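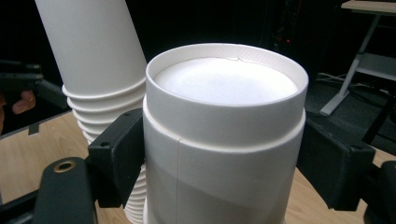 Staketti brings cup return points to Plukow

Reusable space, fewer sacks: paper cups to be nested and collected separately in public buildings

PLUKOW, March. Staketti, the paper cup collection service run by Drurnurau, is to open return points in seven public buildings in Plukow. The service asks people to place each used paper cup inside another before it leaves the building, so that cups travel as stacks and take up far less room in the sack.

The return points will be set up beside existing drinks counters in the town library, the swimming hall, the two health centres and three council offices. Each has an opening for leftover liquid and a set of upright tubes for the cups. Lids, sleeves and stirrers go into a separate tray.

A trial in the library café ran for three months and took in 890 cups in its busiest week. Before the trial, cups went into general waste one by one and the bin by the entrance had to be emptied several times a day.

"A paper cup is mostly air," said Veikko Partanen, head of services at Drurnurau. "Put one inside another and you have a bundle that one person can carry down a flight of stairs. We are asking visitors for a very small change of habit."

Plain white cups are accepted, as are printed ones. A cup with a creased or torn rim may still be returned, provided that it is empty and will slide into the one below. Cups should not be crushed or folded. Drinkers who are unsure of the size should use the tube on the left, which takes the widest rim.

Full tubes will be emptied each morning before opening time. The stacks will be stored upright in cardboard trays holding some 600 cups each and taken to Drurnurau's sorting hall, where they are checked by hand and baled.

"Staff in the trial told us that the counter was easier to keep clean," said Zixuan Duan, project manager for Staketti. "They also asked for clearer signs, and those have been redrawn for all the new sites."

Building managers in Plukow who wish to host a return point may apply to Drurnurau through the Staketti service desk. There is no charge to the host building during the first year.

Notes to editors

Staketti is a service of Drurnurau. Interviews with Zixuan Duan and Veikko Partanen can be arranged through the Drurnurau press office.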